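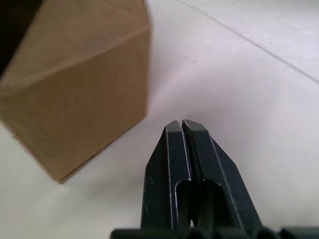
By Archie Dunbar

The cardboard box has a good claim to being the dullest object in the modern world, which may be why it took so long for anyone to admit that robots are terrible at it.

A robot will pick up a steel bolt all day. A bolt has the decency to stay the shape it was when you planned the grasp. A box flap is another matter. It bends, springs back, hides the crease you were aiming for and then wraps itself around your finger like a bored toddler.

The people behind Belay, a method for teaching robot arms to work with cardboard, decided to stop pretending otherwise. Most earlier systems built a tidy model of the box and followed it to the bitter end. Belay assumes the model is wrong by the time the arm starts to move. It looks through a small camera at the wrist, guesses where the flap will go over the next moment, moves a little and guesses again.

The name comes from climbing. Every short move is tied to the last position the system trusted, and when the view stops making sense the arm backs up to that point and tries a new approach. I have met drivers who could use this feature.

Training took 4,000 attempts, each one guided by a person and recorded from the wrist. The team kept the bad ones, including 734 in which a flap ended up somewhere it had no business being. Leave those out, they told me, and the arm learns to be very sure of itself right up to the first bent corner.

Up close, you can see the problem. The cardboard droops against the front of the finger, the ribbed edge tears a little, and most of what the camera gets is brown.

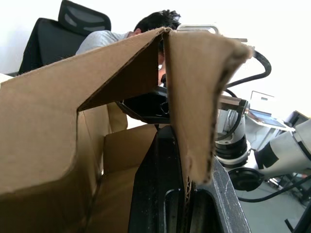 What it can and can't do

Given a box it had never met, Belay got the flaps closed in 30 tries out of every 40. An older planner called Fleveo, run on the same boxes, managed 2. The gap shrinks when the cardboard is stiff and new — Fleveo likes a fresh box, as do we all.

Tape is still beyond it. So is any box that has been rained on. The group's next plan is to add a sense of touch at the fingertips, so the arm can feel a flap it has lost sight of.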